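Notebook, picking cell – 30th July, Tuesday

Visit day. Novholm group in from 9:40, gone by 15:10. Notes written the same evening from the run sheet and from what I scribbled on the back of it.

Present for us: Henrique Carrilho (operator, pendant), me (logging, talking). Visitors: Florêncio Bettencourt and four colleagues from Novholm, plus two from the Edatham site who joined after the coffee. They run packing lines and want to know whether mixed returns can be sorted out of a bin without a person presenting the parts. We said the same thing as in June: single items, known set, yes at a modest rate; touching or soft items, sometimes.

State of the cell before they came. Power up 7:50. Homing fine on the first try. Gripper opening checked with the feeler at three widths, all inside tolerance. Hand-eye calibration redone, since the Friday check had drifted. Residual after redo 0.8 mm, which I accepted. Prata (the planner build) on the release branch, no local changes. Mernonow does the segmentation, same weights as June. Henrique wanted the newer weights. I said no on a visit day and he agreed without much argument.

Bin clamps: retightened both before start. The bin had crept toward the back over the last week of runs and the table tape no longer told us anything useful about where it had been. I measured from the table edge instead and entered the new bin pose by hand. To do: a mechanical stop. The clamps hold against a light bump and not against a finger jammed on the wall, and we've known that since June.

Session 1, 10:05 to 11:20. Automatic runs on the standard set, rigid items only. 73 attempts, 61 good, 12 failed. Failures by cause as I logged them:

7 – grasp pose rejected at the wall, planner timed out looking for another
3 – slip on lift
1 – segmentation merged two items into one
1 – false "object held" with an empty gripper

The wall rejections are the usual problem. Anything leaning on the side of the bin leaves a finger with nowhere to go, and Prata spends its whole time budget on approaches that all clip the wall. Bettencourt asked why we don't push the item away from the wall first. We have a push primitive. It's off because it sometimes drives the item further into the corner, and then the run is over. He asked to see that too, so Henrique turned it on for six attempts outside the count. Four came free, two went into the corner. A fair picture of it, I thought.

Reflections off the bin floor: one visitor from Edatham noticed the depth view breaking up over the bright part of the metal. Correct. We lose depth there whenever the overhead lights are all on. With the row nearest the cell switched off the hole closes to something Mernonow can fill. We ran session 1 with that row off and session 2 with it on, partly because the visitors needed to see where they were walking. I don't want to compare the two sessions on anything that depends on depth.

Session 2, 11:35 to 12:30. Harder items: glossy box, squeeze bottle, crumpled soft stuff. No automatic count for this one. Henrique ran it at reduced speed with a pause above the bin floor before each close, so people could see the intended grasp against the real one. 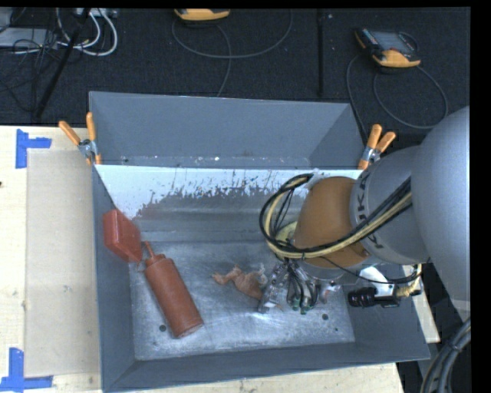
Approach offset for soft items was set to 4 mm above the detected surface, down from 6. At 6 the fingers close on air when the item has a low fold. At 4 we risk touching the floor if depth reads low, and the force threshold is supposed to catch that. It tripped twice in this session. Both times the arm stopped, backed off, and went again from the same pose, which is wrong behavior: the retry should shift sideways or ask for a fresh view. Ticket opened against Prata.

Tubes and cable dress at the wrist: watched this closely because of the joint 6 limit. With the present routing we have 30 degrees less usable wrist rotation than the arm allows. The loop needs slack to let the wrist turn and then hangs lower than I like when it turns back. Bettencourt's mechanical colleague suggested a swivel clip on the collar. Worth trying. I asked her for the part number and she'll mail it.

Round items: grasp across the axis works when the axis estimate is right. On a short visible length the estimate flips by 90 degrees and the gripper comes down along the body. Seen once with the visitors watching. Henrique aborted from the pendant before contact. Good reaction on his side, but it also means we have no data on what would have happened, so the log entry is marked "operator abort" and doesn't go into the slip statistics.

Lunch 12:30. Back at 13:20.

Afternoon was questions and the bench tour. Main points, in the order they came up:

Cycle time. They need one pick every 6 seconds. Our median this morning was 11.4 including planning. Of that, planning is the larger part by a long way, and motion could be faster with the fence closed. With visitors inside the yellow line we ran reduced speed all day, so I told them not to quote the figure.

Training data. They asked how many labeled views went into the current weights. 236 for the rigid set, far fewer for the soft set. Somebody from Edatham has a line camera over their returns chute and offered 1,000 unlabeled views from it. Accepted in principle. Need to see the lens and the working distance before I believe they're usable.

Floor wear. Bettencourt asked whether the scratches in the bin come from the gripper. Some do, some were there when we got the bin. A rubber mat would fix wear and reflections together and also change friction under every item, so all the slip numbers would start over. Not before the September runs.

Two pendants. Question about why there's more than one. Answered by Henrique: each goes with its own controller, and the labels on the backs should match the cabinets. He then checked, and the labels were swapped. Corrected on the spot. Please check labels before enabling anything this week in case the old habit is in somebody's hands.

Faults during the day:

10:48 – camera stream froze for 9 seconds, recovered alone. Third time this month. Connector reseated at lunch, no repeat after.
11:58 – force trip, soft item.
12:11 – force trip, soft item.
13:55 – network share full, log writer stopped. Lost the parameter dump for the push attempts. I have the values on paper.

Follow-up

HC: push primitive, record corner cases properly, 20 attempts at each wall.
HC: swivel clip when the part number comes.
Me: retry behavior ticket, with both force traces attached.
Me: send Bettencourt the session 1 table with the failure causes. He asked for the raw log as well. Fine by me once the share is cleaned up.
Open: who pays for the mat, and which bin gets it.

Left the cell powered down, gripper open, air off at the wall. Bin pose in the config is the new one from this morning – don't restore the backup from last week over it.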